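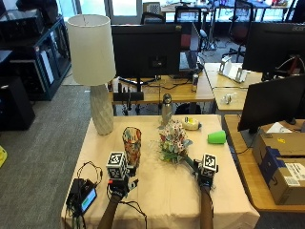 Flowers and a Vase: The Table Session at Raltlow

Gallery 363
Posted 21 Jan 2026 by Amparo Escobar

The table had a tall glass vase with patches of orange, red, blue and green on it, and a bouquet of artificial flowers with small pink, white, red and pale blue blossoms. A cloth was on the table. The lamp with the white drum shade was at the left back corner, with a water bottle near the back center and a green cup toward the right back corner.

The winter sessions at Raltlow are about small household jobs done by hand. We have covered folding, shelf sorting and table setting so far. Flowers were next on the list because several people asked for them after the last gallery. The job sounds simple: take the bouquet, put it in the vase, and leave it looking all right from every side of the table. It takes more tries than most people expect.

We used artificial flowers for practice. They can go in and out of the vase all afternoon and they don't drop petals on the cloth. They also behave differently from fresh ones. The stems have wire in them, so they keep whatever bend you give them, and a stem that was bent for one vase has to be straightened before it will sit well in another. Most of my notes below are about stems.

Choosing the vase

A patterned vase does some of the work for you, as the pattern hides the stems. With plain clear glass you see every stem, including the ones that cross, and plastic stems look their worst behind clear glass. If plain glass is all you have, wrap the stems in ribbon or a strip of floral paper first.

The pattern can also fight with the flowers. When the vase has a lot of color, I go with small blossoms and not too many kinds. Large red flowers over a red and orange vase turn into one block from across the room. Pale ones read better.

Check the opening before anything else. A bouquet that fills a wide vase may not go into a narrow one at all, and forcing it scrapes the coating off the stems.

Getting the stems in

Hold the bouquet low, near the ends of the stems. If you hold it up by the heads, the bottom swings around and catches on the rim. Keep your other hand on the vase. Tall vases tip easily when they are empty, and the stems push sideways on the way in.

Bring the bouquet in at a slant, get the ends past the rim, then stand it upright and let it down. Turn it a little before you let go. With a bundle that is wrapped, leave the wrap on until you know it fits.

Arranging loose stems, I allow 20 minutes for one vase. A ready-made bouquet goes much faster, but it still needs a few minutes of opening up at the end, with the outer blossoms bent down toward the rim and the center ones left tall.
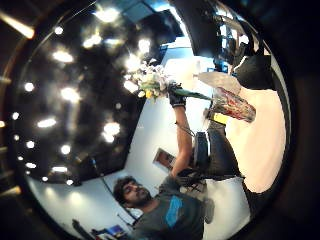

White and cream flowers held up by the stems, with the patterned vase close by.

The second bouquet is the one I would put in a bedroom or a hallway. White and cream with a few bits of yellow goes with nearly anything, and it looks fine under ceiling lights, where pinks can go dull. The green wrap around the stems means they need very little tidying.

Weight at the bottom

An artificial bouquet in a tall vase is top-heavy. There's no water in the bottom to hold it down. I pour in 450 grams of glass pebbles or clean gravel, stems first and pebbles after. If the pebbles go in first, the wire ends won't push down through them. Dry rice works for a short time and is easy to get out again. Sand gets into everything and I no longer use it.

Cleaning between uses

Dust shows on white petals before it shows on the leaves. A soft paintbrush takes it off. For anything sticky, use a damp cloth on one blossom at a time and let the bunch dry head down. Wash the vase with warm water and dish soap, and dry the outside fully before it goes back on a cloth.

Where to set it down

Keep the vase well in from the edge, especially on a tablecloth that hangs over the front. One pull on the cloth moves everything on it. Away from cups and bottles is better too, so that nobody reaches past the flowers to get a drink.

The last picture has the colored pattern in red, pink, blue, teal, cream and orange in the upper middle and the pale surface behind it.
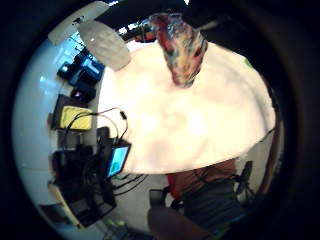 Amancay Figueroa wrote in to say that she skips the pebbles and uses a ball of crumpled chicken wire inside the vase, which holds each stem where she puts it. She cuts a 15 inch length, folds it over twice and pushes it in with a wooden spoon. Her one warning is that it scratches the inside of the glass, so she keeps it for vases with a pattern and never uses it in clear ones.

I haven't tried the wire yet. It is on the list for February, when we do the flowers again with fresh stems.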